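Aprender a limpiar un lavabo, ejemplo a ejemplo

Reportaje. 26 de julio de 2018

La recopilación de demostraciones es la parte menos visible de la robótica de servicio y la que más horas consume. En el centro de ensayos de Wostley, la empresa Planness mantiene desde el pasado octubre un programa dedicado a una sola familia de tareas, la limpieza de superficies sanitarias. El conjunto de datos resultante, denominado Birkasier, reúne hasta la fecha 1.859 episodios completos, y cada uno de ellos recoge una pasada de limpieza desde la aproximación del brazo hasta su retirada.

La elección del lavabo responde a criterios técnicos. La loza blanca devuelve reflejos intensos que un sistema de visión puede confundir con agua o con un borde. La cubeta combina paredes curvas, un fondo plano y elementos metálicos que sobresalen, de modo que la presión adecuada en un punto resulta excesiva o insuficiente a pocos centímetros. El paño, por su parte, cambia de forma con cada contacto y no admite un modelo geométrico sencillo. 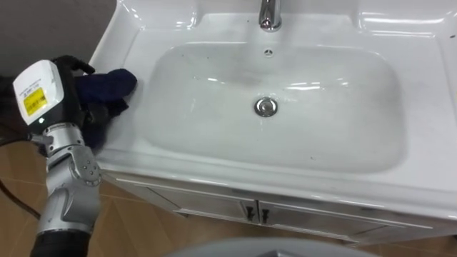

El brazo apoya el paño azul marino sobre el borde izquierdo del lavabo. En la loza se aprecian marcas grisáceas.

Cada episodio se registra bajo la guía de un operador, que conduce el movimiento y decide en qué orden se tratan las zonas. El protocolo no impone una trayectoria única. Se pide, por el contrario, que las personas encargadas de la captura resuelvan la tarea según su propio criterio, dentro de unos límites de fuerza y velocidad fijados de antemano. La diversidad de soluciones se considera parte del valor del conjunto, aunque obliga a un trabajo posterior de revisión más laborioso.

Las sesiones se organizan en bloques de 50 episodios. Al término de cada bloque se comprueba la sincronización entre la señal de las cámaras y la posición de las articulaciones, y se descartan los registros con pérdidas de datos. Los episodios en los que el paño se suelta o el brazo se detiene antes de tiempo no se eliminan: se archivan aparte, con una anotación del instante en que se produjo la incidencia. El programa dispone ya de 200 registros de este tipo, destinados al estudio de la recuperación ante errores.

Mayor dificultad plantea la definición del estado inicial. Una superficie apenas marcada y otra con residuos visibles exigen conductas distintas, y el sistema debe encontrar ambas durante el entrenamiento. La ficha de cada episodio consigna por ello la extensión de la suciedad, su situación respecto al desagüe y el punto de la encimera en el que se encuentra el paño.
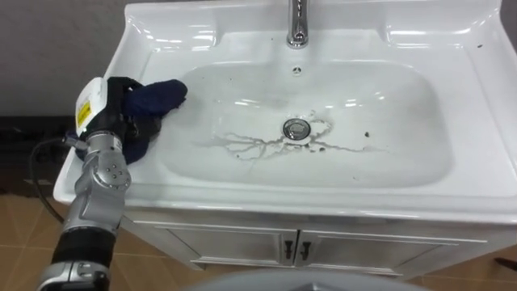 Regueros de agua sucia en torno al desagüe; el paño permanece en el lado izquierdo, a cierta distancia.

La anotación corre a cargo de la consultora Michailidis, que asigna 2 revisores a cada episodio. Ambos trabajan por separado y señalan el inicio y el final de cada fase: aproximación, contacto, arrastre y retirada. Cuando las marcas difieren, el episodio vuelve a la cola y se examina de nuevo junto con los datos de fuerza. Según los responsables del programa, la mayor parte de las discrepancias se concentra en el paso del contacto al arrastre, un momento en el que el tejido puede deformarse sin que la pinza se haya desplazado.

Queda pendiente determinar en qué medida lo aprendido sobre un mueble concreto puede trasladarse a otros. Planness prevé incorporar lavabos de distinta profundidad y paños de otros tejidos, y reservará una parte de los nuevos registros exclusivamente para la evaluación. La siguiente serie de capturas comenzará en Wostley una vez concluida la revisión de los episodios actuales.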